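Does the Draft Strip Earn Its Keep?

Every January the same product comes back to the shelves by the registers at Camulley Hardware: a foam tube in a fabric sleeve that slides under a door. The Zurwood version costs 20 dollars this year and the package says it will "transform your heating bill." I have read that claim on three different brands now and I still don't know what a transformed bill looks like.

So a few of us tried it. Henrique Aguiar, who has the end house on Rivadeneira Street and more outside doors than anyone should, put Zurwood tubes on two of them and left the rest alone. He kept his thermostat where it always is and wrote down the meter reading every Saturday for 10 weeks. I did much the same with one door and less discipline.

Henrique's hallway feels better. He says so, his wife says so, and I stood in it in my socks and agreed. The meter was harder to impress. Some weeks he used less than in the same week last winter, some weeks more, and the weather moved the numbers far more than any tube could. If there is a saving in there, neither of us could find it.
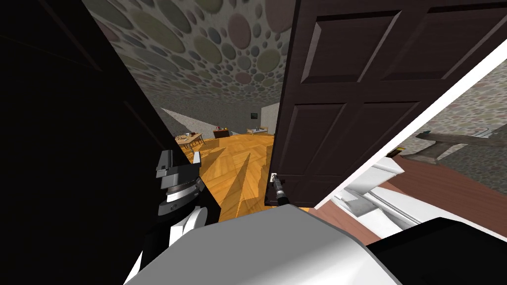
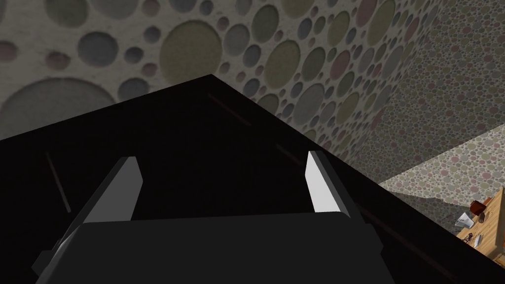 Can a draft strip damage a door?
A strip that is too thick can. It makes the door drag, people start pulling harder on the handle, and after a while the screws work loose. Pick one that slides under without force, and check the handle screws now and then.

The other thing the package leaves out is the sides. Most old doors leak along the latch edge and at the top corners, and a tube on the floor does nothing for either. Hold a strip of tissue near the edge on a windy night and watch where it moves. On my door it hung still at the bottom and fluttered next to the lock, so I had spent my money on the wrong gap.

Stick-on foam tape is cheaper and goes where the air comes in. Seltent sells a roll of 36 feet that did my front and back doors with a bit left over. I have doubts about the glue, and one corner has peeled already, but it has done more than the tube did. Clean the frame first and let it dry, or the tape will be on the mat by morning.

There is also a "smart" door seal in the same aisle for 49 dollars. It drops down when the door closes. So did the metal one my grandmother had, and hers never asked for a phone number at checkout.

Henrique is leaving his tubes down until spring. Mine is in the closet, and anyone who wants it can have it.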